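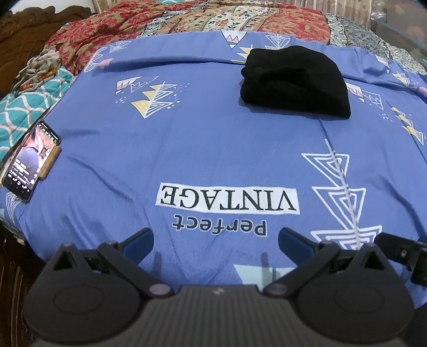 Vol. 2, p. 139

April 26, 2026

Textiles bench, bedding. Blue printed sheet, second look.

Picking this up from the last page, where I wrote "dye seems stable" and then underlined it. I'd like to take the underline back. The Felteneck sheet has been through the wash cycle again and I still don't think we can say anything about the colour except that it is blue. Periwinkle, if you go by the supplier's card. The card is printed on glossy stock and makes everything look a shade better than it is, so I've stopped holding it up against the cloth.

Laid it out on the bed this time instead of the cutting table. The table light is too yellow and I'm fairly sure that's what gave us the odd reading in December. Left the patchwork floral cover at the far end. Whoever wants it off can take it off; it doesn't touch the area I'm grading.

Print. The supplier's note says the motifs "hold a crisp edge for the life of the product." Whose life, and how was it measured? The white rectangle with VINTAGE on it is the best place to check, being dark serif letters on a pale ground, and the word Perfect under it is the worst, because the letters are grey with a white outline and the outline will hide a bit of bleed. I'd grade on VINTAGE only and ignore the other. I know the Laltorex protocol says to average the two. The Laltorex protocol was written for plain stripes.

The triangles: use the yellow and white striped stack for yellow. The pink zigzags on the white pennant are the only pink I'd trust for a comparison. The big white arrow thing with the three triangles on it is useful for stretch, or would be if anybody had measured the diagonal before the first wash. I went back through the book and can't find it. There's a number, 288, in the margin two pages back with no unit and no arrow to anything. Could be millimetres. Could be a parts order. Not using it.

Black cap. This is the transfer test, dark knit-type item folded and left sitting on the pale-ish cloth to see whether it gives up any dye. Set it upper right of centre, a bit away from the lettering. I'm sceptical of this one from the start. The cap is so dark you can hardly read the folds in it, never mind tell whether it has lost anything, so all the evidence has to come off the sheet, and the sheet is a mid blue. A faint grey mark on a mid blue is exactly the kind of thing two people will see differently after lunch. If we want a real answer it should go on undyed cotton. I've said so before (see the Varkex towels, same argument, same silence).

Also, dry contact with nothing on top of it isn't much of a test. People sit on their hats. They leave damp ones on the bed. If we must run it, put a weight on it and write the weight down.

Phone is at the left edge. Please don't use it as the grey reference. A lit screen changes with whatever is on it, and right now that's somebody in light bluish-lavender on a beige and pinkish background, which is about the least helpful neighbour for a periwinkle cloth I can think of. Screen off, or phone elsewhere, before anyone takes a colour reading.

Hem: the left side hangs over the dark brown wood. I'd like to know if the drop is the same at both corners but I'm not going to claim it from one side. Check with a tape, not by eye. My guess is this sheet was cut off-grain and we've been blaming shrinkage for it.

Shrinkage itself. Supplier claims under 2 percent. Our figure from the last round was higher, but that was one sheet, one machine, and a dryer set by whoever got there first. I wouldn't defend it to anyone. The Lumenta sheet went through the same dryer and came out looking fine, which proves nothing either way except that it's a heavier cloth.

Next:
- measure the white diagonal now, call it the baseline, and say plainly that it's a late one
- swap the blue sheet for undyed cotton under the cap
- wash at 80 and once more at the label temperature, separate pages please
- find out what 288 was

No grade entered for today. The box on the form can stay blank until there's something to put in it.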